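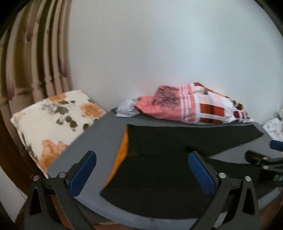 Folding on the Bed

Most of the folding in Cosville apartments gets done on the bed. The units at the Livmont building are small, and few have room for a table that could take a full load.

A mat helps. Dark clothes pick up lint from a blanket, and a flat, textured mat keeps them from sliding while the corners are lined up. Black fabric with an orange underside is easier to fold than plain black, as the color shows right away which side is up.

Start with the piece spread out flat. Smooth it from the middle, bring one side over, and press the crease with your palm. Curved pieces will never make a true square. Fold the curve inward first and work from the straight edge that leaves.

Push cushions back against the wall before you begin. A shelf 8 inches deep holds most folded tops, and 2 stacks fit side by side if the sleeves are tucked under.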